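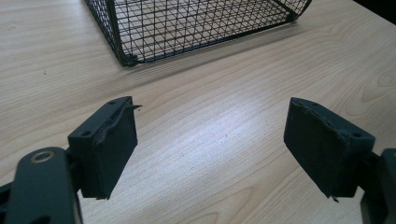 A black wire mesh basket on a light wood-grain tabletop.

Norken opens home storage repair service in Adeleke

Customers can bring damaged baskets, shelves and drawer units from February

ADELEKE – Norken, the home storage retailer, will open a repair counter in its Adeleke store in February. Customers will be able to bring storage products of any brand and have them checked without payment. If a repair is possible, the price is told to the customer before the work begins.

The service was tested during the last year in the smaller Hanen store. In this period the staff received 1,466 items, mostly shelves with broken clips and drawers which did not close well anymore.

"Many people came to us with a product they have used for a long time and did not want to throw away," said Omolara Shehu, head of customer service at Norken. "We saw in Hanen that the wish for repair is bigger than we expected, and we are glad to offer the same in Adeleke."

The new counter has a work area of 60 square meters. It will be led by Rajitha Gunawardena, who was also responsible for the test in Hanen. Most small repairs will be finished in 15 minutes while the customer waits. Larger furniture must be registered by phone or in the store one day before.

Spare parts are supplied by Prosico, a longtime partner of the company. At the opening, 1,000 different parts will be in stock, among them feet, hinges, rails and handles. Customers who prefer to do the repair at home can also buy the parts separately.

"A missing foot should not be the end of a good shelf," said Valdir Xavier, product manager at Prosico.

The repair counter is on the ground floor, next to the returns desk, and will be open from 10 a.m. until 6 p.m. Items with electrical parts cannot be accepted.

Press contact:
Xóchitl Ibarra
Norken, Communications Department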